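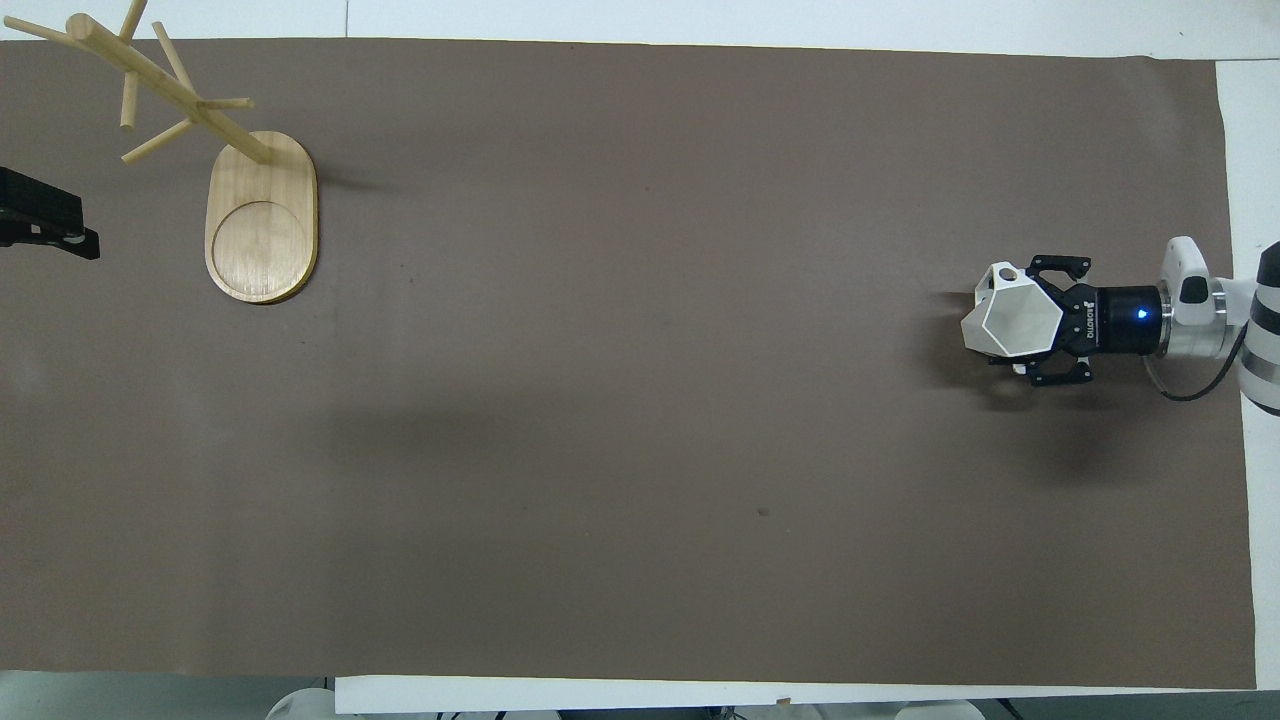 The two-arm bench package from Tanberg has been on the long table in the back lab since May, and enough members have asked about it that it gets an item to itself in this issue. The short version is that we like it, we have two complaints, and the trial price is only good through the end of the quarter. The longer version follows for anyone thinking of ordering one or booking time on ours.

**What is on offer**

Tanberg sells the package as a starter kit for small shops and teaching labs. You get two arms, a pair of two-finger grippers, the control software (called Jarine) and a day of setup by one of their people. Ours was Ferenc Antal, who came in the morning and left a little after four with both arms moving. The table is not included. Neither is the brown paper, which Styliani Theodorakopoulos buys by the roll and swears by. It cuts the glare from the white tabletop and it can be thrown out when it gets marked up.

There are two ways to pay. You can buy the kit outright, or you can rent it at 3,000 a month with the service plan included. We are renting. The rental can be ended with 28 days' notice, and the months already paid count toward the purchase price if you change your mind within the first year. Brison, the local dealer, handles the paperwork and keeps spare gripper fingers in stock. Orders for anything larger than fingers go back to Tanberg and take longer.

**How we tested it**

Zoi Rallis ran most of the sessions. She did not want to use the sample blocks that come in the kit, on the grounds that everything can pick up a block. She went to household goods, mainly things that have an awkward shape and don't weigh much. The list so far has a soap dish, a folding ruler, a mug tree, several kinds of cup and a lamp shade that did not survive.

Each object got the same treatment. One person guides the arms by hand through the motion, the software records it, and the arms play it back. Then the object is moved a little and the arms try again with the vision option turned on. Zoi kept a log of 49 runs over the trial and anyone can read it in the blue binder by the door. She wrote down the misses as well, with a note on what she changed afterward.

Jarine runs on an ordinary office computer. We put it on the older of the two lab machines to see whether it would cope, and it did, apart from a slow start in the morning. Recording a motion takes one button. Editing it afterward takes more patience, because every point on the path shows up in one long list with no names attached. You can add names yourself. Do this as you go.

**Two-handed work**

Handing an object from one gripper to the other is the main reason to pay for the second arm, so we spent most of our time there. A single arm can pick up a part and put it down again, but if the part has to be turned over, it must be set down and picked up from another side. With a pair, one gripper holds while the other takes a new grip. In practice the hard part is the moment when both have hold of it. If the two arms disagree by even a small amount, something has to give, and with thin plastic it will be the part.
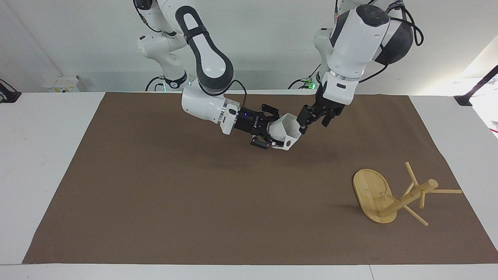

Grip force is set separately for each arm in Jarine, on a sliding scale from soft to firm, and the factory setting is too firm for most of what we tried. Myrto Panagiotou turned both down to the lowest third and left them there. She also slowed the second arm for its final approach. For practice we recommend something like the white cup-shaped piece with flat sides, where one gripper can clamp the near end while the other comes in against the far rim. Flat sides give the fingers a surface to sit on, and it's easy to see when the piece has started to twist. Once that works, move to a round cup. The settings carry over, although the approach angle usually needs another look.

The mug tree was Zoi's idea and it has turned into the standard test for anyone new. The pegs point every which way, so there is no single correct place to grab it. The post is the safe choice. The base is harder, and how hard depends on how the thing happens to be sitting. People who record a motion with it standing up are often surprised by how little of that motion is any use when it's lying on its side. Treat those as two separate jobs and record both.

**The vision option**

The vision option costs extra on a purchase and is included in the rental. It does a fair job with solid, dull objects. It was less sure of itself with white parts until we put the paper down, and Ferenc told us this is common on light tables. Shadows from the arms gave some trouble at first. We moved the lamp and the trouble went away for most objects.

It does not know what anything is. You show it the object, draw a box around it on the screen, and it looks for that shape again. If you swap in a different cup, you start over. Grażyna Malinowski, who came by to see whether the kit would suit her packing line at Athanasiadis, thought this would rule it out for her. She handles a mix of goods that changes by the week, and somebody would be drawing boxes all morning. For a shop that makes the same few parts over and over, it would matter much less.

**Complaints**

The first is the cables. They run along the outside of the arms, with a loop near the gripper that has to be long enough for the wrist to turn. If it is too short it pulls, and if it is too long it catches on things. Ferenc set ours to a middle length that works for table-height jobs. We had to redo it when we tried reaching farther back. Tanberg sells a clip set for this. It ought to be in the box.

The second is the manual. The printed one covers an older version of the software and the menus don't match. The online version is current but is arranged by menu and not by task, so you need to know the name of a thing before you can look it up. Myrto has written a two-page sheet covering startup, recording, playback and shutdown, and copies are in the binder with the log. She would like corrections if you find mistakes.

A smaller point – the status lights on the grippers are tiny. From a chair at the computer they are hard to make out, so we got in the habit of checking the screen for the gripper state before reaching onto the table.

**Service**

We have called the service line twice. The first call was about one arm stopping partway through a playback, and the person on the phone had us change a speed limit that had been entered in the wrong box. That was our mistake and it took ten minutes to fix. The second was about a worn finger pad. Brison had a replacement set at the counter the next day and there was no charge under the plan.

Software updates come down on their own unless you turn that off. We turned it off after one arrived in the middle of a session. Zoi now runs them by hand on the first of the month.

**Who it suits**

If you have light parts, a steady product and some bench space to spare, the rental is worth a try. The arms are quiet enough to have a conversation next to. Setup is quick and the recording method can be picked up in an afternoon by someone who has never programmed anything. If your goods change often, or you need to lift anything heavier than a full kettle, wait or look at something else. For work that never needs turning over, ask Brison about the one-arm version. It uses the same software and the same gripper, and a second arm can be added later, though you'll pay for another setup day.

**Booking time on ours**

Members can book the bench in two-hour blocks using the sheet by the door. New users need a short session with Zoi or Myrto first. Bring your own object, and bring two if it is breakable. Please do the following before you leave:

- Open both grippers and send the arms to the rest position.
- Save your motions under your own name.
- Replace the paper if it is torn or marked. The roll is under the table.
- Write your runs in the log, including the ones that failed.

The next open session is on 8 July 2023, starting at ten. Ferenc plans to be there until noon and will take questions on pricing and on the clip set. Anyone who wants a particular object tried should leave it with Styliani ahead of time, with a label on it.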